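# Gokwood's shared kitchen opens its doors for a second winter of soup nights

20/10/2026

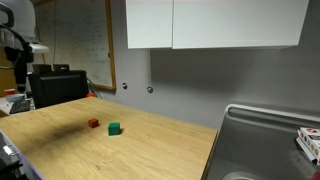
Do you need to sign up before coming to a soup night?

Just turn up at the Gokwood hall any time after six and take a bowl, as sign-up is only for people who want to cook.

Soup nights are back! After a first winter that went far better than anyone in Gokwood had dared hope, the shared kitchen on Liao Street is starting up again this week, with longer hours, a bigger stove and a list of cooks that already runs well past the new year. The first pot goes on tonight (split pea with smoked paprika, plus a second one with ham), and there will be one every Tuesday through the end of February.

For anyone who missed it last time, the idea is very simple. A household, a club, a group of coworkers or just two friends with a good recipe take over the kitchen for an afternoon and make enough soup for the whole hall. Everybody else comes in, eats, stays as long as they like and drops whatever they can into the jar by the door. The jar pays for next week's onions. Last winter it paid for a great many onions, and there was enough left in the spring to replace the old stove, whose back left burner had been lit with a match for as long as most regulars could remember.

The numbers from that first season still make us grin. The hall served 843 bowls in the opening month alone, and by the time the last pot was scraped clean the total had gone past 3,000. The busiest night was the one with the ice storm, when half the street had lost power and people came down with flashlights and their own spoons. It was tomato and rice that night. Several people have asked for it again and it is on the calendar for the second week of December, ice or no ice.

## What's new this year

The big change is the stove, of course. It has six burners and an oven wide enough for two full trays, so there will be bread every week now instead of only when somebody remembered to bring it. The Clenia bakery is giving us dough on Monday evenings, ready to shape and bake the next day, and we tried a batch on Sunday. It came out with a thick, crackly crust and was gone in minutes - we had planned to save half of it for testing how it kept. So we can't tell you how it keeps.

Doors open at six, half an hour earlier than last year. That came from parents of small kids, who kept asking for it, and from the swim team, who come straight from practice and could eat the furniture. Soup is served until it runs out or until nine, whichever comes first. The hall has room for 90 people sitting down, and on mild nights there will be benches out under the porch roof too.

There's also a proper plan for allergies at last. Every pot gets a card saying what went into it, written by the people who made it, and each week at least one of the two soups will be made with no meat, milk or nuts. Please read the card even if the soup looks like one you've had before. The barley soup from the first season was cooked by three different groups and had three completely different sets of ingredients (all of them great).

## Cooks wanted, nervous ones very welcome

The calendar is filling up fast, but 12 dates still need a second cooking team, most of them in January. You don't need to have cooked for a crowd before. Hardly any of last year's cooks had! The kitchen has a folder with recipes already worked out for the big pots, with shopping amounts, and there is always someone on hand who knows where the long ladle lives and how to get the dishwasher to start.

A few things we learned from last winter's cooks, passed on with love:

- Start the onions earlier than you think. A potful takes close to an hour to go soft and golden, and the soup is so much better for it.
- Salt at the end. Big pots boil down a lot over an afternoon.
- Beans should be soaked in the hall fridge overnight. Come by on Monday after four and the side door will be open.
- Bring an apron and shoes you don't mind spilling on.
- If it tastes flat, try lemon juice or a spoonful of vinegar before anything else.

The folder is growing, too. Newcomers this season include a corn chowder with green chilies, a beet soup that turned every wooden spoon in the place pink, and a chicken noodle that uses the Gekow farm's short, fat egg noodles, which hold up beautifully in a pot that sits warm all evening. Gekow is also bringing squash, leeks and carrots by the crate again, the knobbly ones that don't sell well at market and taste exactly the same as the straight ones.

Gardeners with too much of anything are invited to do likewise. Leave it on the bench inside the side door on Mondays, with a note if it's something unusual. Last year a bag of what we took for parsnips was parsley root, and it made one of the best soups of the season, so surprises are fine - a label is still nice.

## Getting there

The hall is at the river end of Liao Street, across from the post office. The number 12 bus stops outside, and there's a ramp on the porch side. Parking is tight on soup nights, so walk if you can, and please keep the lane beside the building clear for the bakery van. Bring a lidded jar if you'd like to take some home for a neighbor who can't get out. From eight o'clock, anything left in the pots is up for grabs.

Cooking dates can be picked from the sheet pinned up in the hall entrance, or by leaving a message at the library desk with your name and a couple of weeks that suit you. Next Tuesday's soups are carrot and ginger, and a lentil one with lots of cumin, and the bread will be out of the oven at a quarter to six.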